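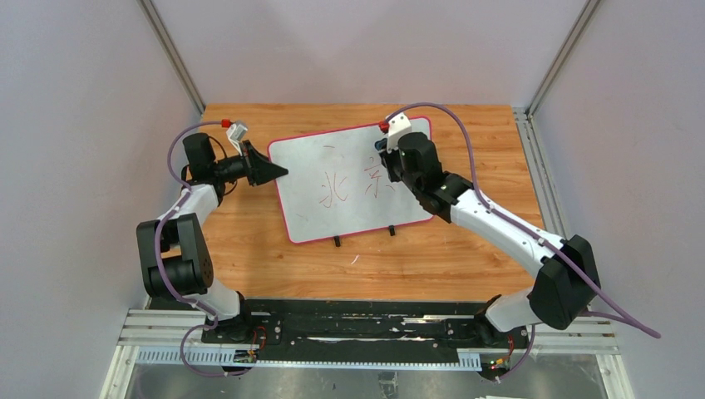

Virnon
Home | Posts | Notes | Contact

Writing with two arms, part four

2025-11-20

Most of this month went on one question: how far ahead should the policy plan when it writes a character? Until now we had it predict 100 steps at a time and carry them all out before looking again. That was fine for folding cloths at Bresberg. It is poor for handwriting, where a small error in the first stroke ends up in every stroke after it.

The change is simple. The policy still predicts 100 steps but only carries out the first 13, then looks at the board and predicts again. Overlapping predictions are averaged, with more weight on the newer ones. We trained on 1,531 demonstrations, all recorded by hand on the two-arm bench. The words are short, two characters each, in thin red strokes.

Stroke order was right far more often with the short horizon. Spacing got a bit worse. The second character of a pair tends to sit higher than the first, and I think that comes from the board lying at a slight tilt. The policy seems to keep level with the table and pay little attention to the board's edge.
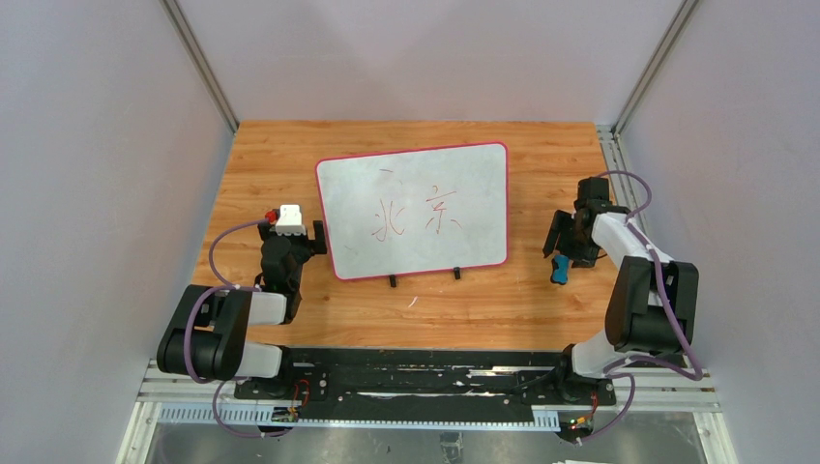 北京 on the small whiteboard, between the two arms.

Stray marks are the other problem. A short dash above a character does no harm to a reader, but our scoring script (borrowed from Urkier) counts it as an extra stroke and fails the whole word. I have left the script alone for now so the numbers can be compared with the older runs.

Next is a run with the board turned further each time, to check the tilt idea. That should be done in December. The Cisneros checkpoints are still training, so no figures from those yet.

Older post | Newer post

Comments (3)

inkwell_t: Did you try 13 steps without the averaging?

Author: Yes, 2 runs. The strokes came out shaky at every join.

mossgate: Would like to see the tilt results when you have them.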